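Norness Schools Move Supply Purchasing to a Single Contract

The Norness school district will buy classroom and office supplies through one contract beginning in August, ending a system in which each building placed its own orders. The agreement with Goseline, a regional distributor, runs for two years and covers 171 catalog items, from copy paper to pencils and markers.

Under the old arrangement, the district's 17 buildings kept separate accounts with separate vendors. Prices for the same item varied from one school to the next, and small orders often carried a delivery charge. Business manager Ivone Marinho told the school board that the district processed 1736 supply invoices last year, most of them for low dollar amounts. 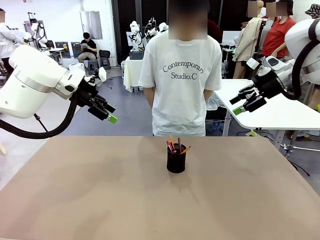 Goseline was selected over one other bidder, Dantas. Both companies met the delivery requirements. Dantas offered a lower price on paper but would not hold its prices for the second year, and its bid left out toner. The board approved the Goseline contract without amendment.

Paper, toner and writing supplies make up the largest share of the spending covered by the agreement. Prices on those groups are fixed for the full term. Prices on the remaining items may be adjusted once, at the start of the second year, with written notice to the district. 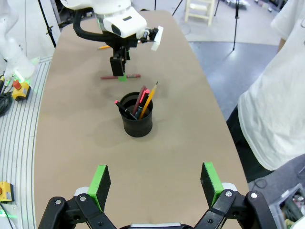 Pencils and markers are among the items covered by the new contract.

Schools will enter orders in Brillora, the software the district already uses for payroll and maintenance requests. Orders submitted by 2 p.m. will be released to the distributor the same day. Principals keep control of their building budgets and must approve each order before it is released. The business office will receive one consolidated invoice per month.

Teachers may still be reimbursed for small purchases made at local stores, provided the item is not in the contract catalog. Receipts must be submitted within the month of purchase. Art and science materials are excluded from the agreement and will continue to be bid separately.

Board member Reijo Ikonen asked whether schools could return unopened stock. Marinho said returns will be accepted for credit on full cartons only, and that partial cartons can be transferred between buildings through the district warehouse.

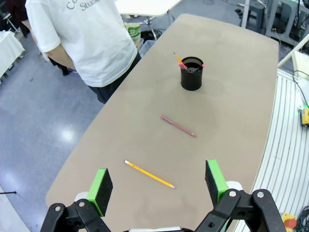 Transition Schedule

Existing vendor accounts will close at the end of July. Orders placed before that time will be honored at the old prices. Office staff will receive written instructions for the new order form before the accounts close, and the catalog will be posted on the district website.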